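Our Trip to the Bistoma Roastery

So we finally did it! After months of me nagging everyone in the Gill office lunchroom, 14 of us piled into two vans and drove out to the Bistoma coffee roastery for their winter open day. I'd been wanting to go ever since Jomar Ocampo brought in a bag of their Grandness blend and I drank most of it before he got a cup (sorry again, Jomar).

The roastery sits behind a lumber yard and you'd drive right past it if you didn't know. We did drive past it. Twice. Once you're in the parking lot, though, you can't miss it, the whole place smells like toast and burnt sugar and it gets into your coat. Mine still smells like it, and I'm not in any hurry to wash it.

Our guide was Oľga Štefanec, who runs the roasting floor and talks faster than I do. She started us off in the green bean room, which is kept cool and is stacked with burlap sacks up to the ceiling. I stuck my hand in an open one (allowed, I asked!) and the beans smelled like hay and peas, nothing like coffee at all. Then we got to the big roaster, an old cast iron thing they call Barnex after the farm it was bought from. It takes 49 pounds at a time. You stand there and wait for the first crack, and it really does sound like popcorn, only quieter. Oľga pulled out a little scoop of beans every minute or so to show us the color going from yellow to tan to brown.

I asked her how she knows when to stop and she said mostly her nose, plus a chart, plus having ruined more than 100 batches in her first few years. I liked her a lot.
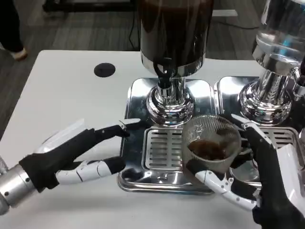

Gill Coffee and Tea Club

After the roaster came the part everybody had been waiting for, the tasting. If you've never been to a cupping, you get a row of bowls, you break the crust on top with a spoon, and then you slurp as loud as you can. There's no polite way to do it. I laughed the first three times and got coffee on my sweater. The Ethiopian was my favorite, like blueberry jam, and the dark one at the end tasted like a campfire, but some people loved it and bought two bags. We argued about it most of the way home.

A few practical things if you want to go. The tour takes an hour and a half and you're on your feet the whole time, so wear decent shoes. It's loud by the roaster. Tickets were 20 dollars each and that got us a half-pound bag to take home, which I thought was fair. The bathroom is across the yard, so go before you start! And eat breakfast. I didn't, and by the sixth bowl my hands were shaking so much that I had to go sit in the van with a granola bar.

They're doing another open day in March and I've already put my name down. There's room in my car for three more, so come find me at lunch if you want a seat. Bring a spoon if you're picky about spoons, theirs are huge.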